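zevemine-laundry

Hi, and thanks for poking around in here! I put this together to keep my notes on folding clothes in one place — pants mostly, with a few shirts that Siham Smadi added in December.

What's inside: 32 short write-ups, one per garment, each with the fabric, the color and how crumpled it was at the start. Khakis are my favorite (they hold a crease so nicely), and I lay them lengthwise on the table before I touch the legs.

Still missing: socks. Send me yours if you have notes — plain text is fine! 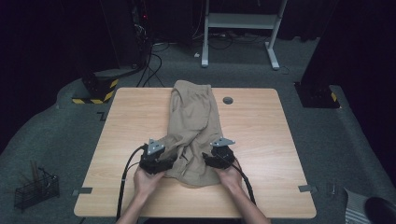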